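Oiling the board and sorting the worktop

I've had the same chopping board for years and until August I'd never done anything to it apart from wash it. It cost 42 pounds from Pearce, which seemed a lot then. It's brown wood with rounded corners and a groove round the outside for juice. I like the grain, especially the wavy bits in the paler stripe.

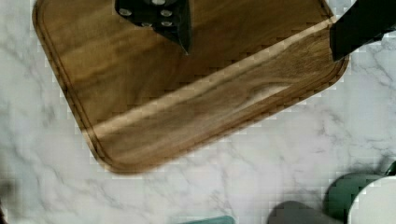

What I use on it

Rulus board oil, the 374 ml bottle. Wipe it on with an old cloth, leave it for 15 minutes, then rub off what's left. Do both sides or it may warp. I don't put the board in the dishwasher and I don't soak it.

The rest of the worktop is harder. Everything we use daily lives out on it. The toaster oven takes up the left side and usually ends up with a towel on top. The canisters go along the back, next to the pot of utensils, and the board has to fit in behind the toaster.

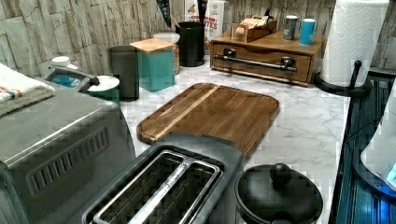

Still to do

I want a shelf for the jars. Parnance do one that might fit but I need to measure up first, as the stone-look tiles are uneven and I don't fancy drilling into them twice.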